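Dundotel Vevia, four nights, half board
Reviewed by Lise Cormier, 13th December

I booked through Peixoto, whose website calls this "an oasis of calm above the old harbour". The harbour is a 34 minute walk, mostly uphill on the way back, and the calm stops when the delivery vans arrive. I paid 238 a night, and I'd want more than a fruit bowl for that.

The room was fair. Firm bed, decent curtains, a balcony that looked at another balcony.

Bathroom, with the white washbasin:

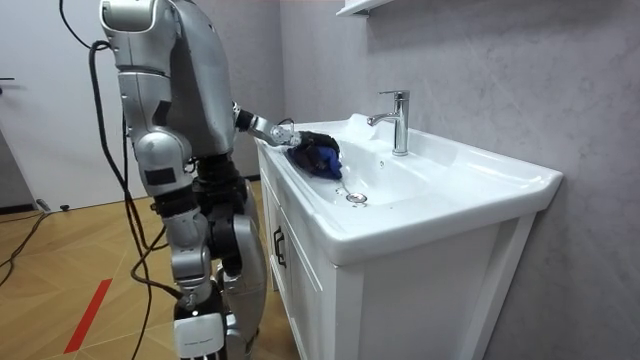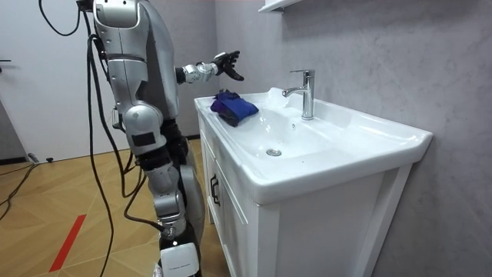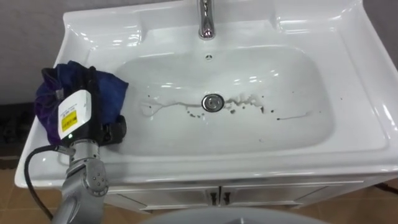
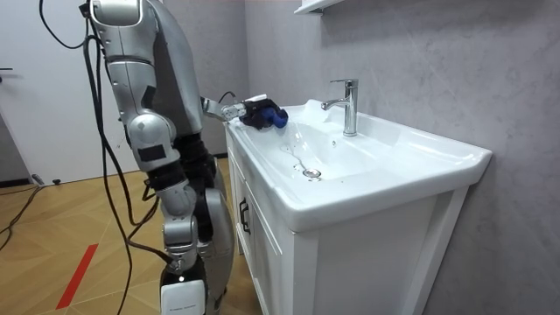

Breakfast is where they lost me. The coffee comes from a machine with a queue, and the eggs were gone by nine - twice. Dinner was better, though the "local fish menu" had salmon on it.

The Dikeo day trip is sold hard at reception. It was a long coach ride, a short stop at a chapel and a very long stop at a leather shop. Take the public bus instead.

They say prices drop in April. I might look again then, but I wouldn't pay the winter rate a second time.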